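February | By Tala Chamoun
Print | E-mail

I went to my first town council meeting in Vistlow last month, and I stayed for all 456 pages of the zoning packet (okay, I skimmed!). Only six of us sat in the public seats.

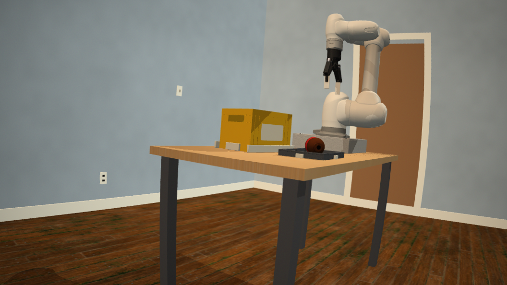 Your two minutes at the mike

You get two minutes to speak – that's it. Sneha Malhotra used hers on the Paucar Street bus stop, and the Finance chair even wrote something down.

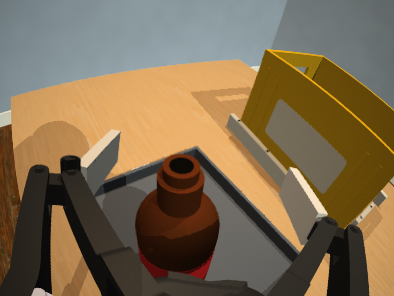
Brown bottle over a gray tray.

I'm signed up for the next one.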